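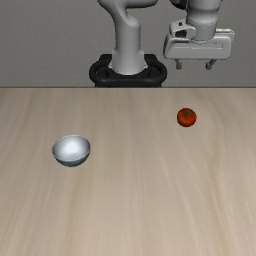 Section 4: Recording a Series and Managing Season Premieres

6 min read

This section explains how to set the Niltden receiver to record a television series, how to prepare for a season premiere, and how to keep older episodes from being erased. It applies to all Niltden receivers running software release 515 or later. To check the release number, open Settings, select System, and read the last line on the page.

Before you begin, complete the channel scan in Section 2. The program guide must be fully loaded. A partly loaded guide shows gray blocks in place of program titles, and series recordings cannot be set from a gray block.

4.1 Setting a series recording

1. Press GUIDE on the remote control.
2. Move to any episode of the series you wish to record. The episode does not need to be the next one to air.
3. Press INFO, then select Record Series.
4. Under Episodes, choose New Only or New and Repeats.
5. Under Channel, choose This Channel or Any Channel.
6. Select Save. A red double circle appears beside the title in the guide.

Note: Some broadcasters do not label repeats. If New Only is selected and the receiver still records older episodes, open the series page and turn on Skip Duplicates. The receiver then compares episode numbers with its own history, which holds the last 3000 recordings, including those you have deleted.

4.2 Preparing for a season premiere

A series recording remains active between seasons and does not need to be set again in the fall. Premieres, however, are often moved to a new time slot, extended to two hours, or listed under a slightly different title. The following steps are recommended once the network has announced its schedule.

1. Press LIST and select Scheduled.
2. Find the series and confirm that the premiere appears with the correct date and length. The guide shows 14 days of programs, so a premiere further away will not yet be listed.
3. If the premiere is missing, press SEARCH and enter the first word of the title only.
4. If the search returns a second listing, such as a "Season Premiere Event," open it and select Link to Series.
5. Open Timing and set End Late to at least 10 minutes. Live sports and awards programs may delay the start of the evening schedule.

Caution: Do not set End Late to more than 60 minutes on a two-tuner receiver. The added time counts as a recording and may cause the next program to be canceled without an on-screen message.

4.3 Resolving conflicts

When more programs are scheduled than there are tuners, the receiver follows the Priority List. The series at the top is always recorded first.

1. Press LIST, select Scheduled, then Priority.
2. Highlight a series and press the yellow button.
3. Use the arrow keys to move it up or down, and press OK.

A new series is added at the bottom of the list. Households that follow several returning dramas should review the list each July, before fall schedules are entered in the guide. If a lower program is dropped, the receiver looks for a later airing on the same channel and records that one — provided the broadcaster has supplied an episode number.

4.4 Keeping past seasons

The internal drive holds up to 200 hours of programs in high definition. When it is full, the oldest unprotected recording is erased first, whether or not it has been watched.

1. Open the series folder and select Options.
2. Select Keep Until I Delete. A padlock appears on the folder.
3. To protect one episode only, highlight it and press the blue button.

Caution: If every folder is protected and the drive is full, no new recordings will be made. The front light blinks amber in this condition.

Programs may also be moved to an Estex external drive, as described in Section 7. Moved programs play only on the receiver that recorded them.

4.5 Messages in this section

683: Guide data out of date. Leave the receiver in standby overnight with the antenna or cable connected.

684: Series no longer listed. The title has been withdrawn or renamed by the broadcaster. Repeat the steps in 4.2, beginning with step 3.

If a message remains after these steps, contact Customer Support in Flunddale and have the receiver's serial number ready.

Section prepared by Lempi Hakala. Reviewed by Ladi Adebisi. Revised 2020-05-14.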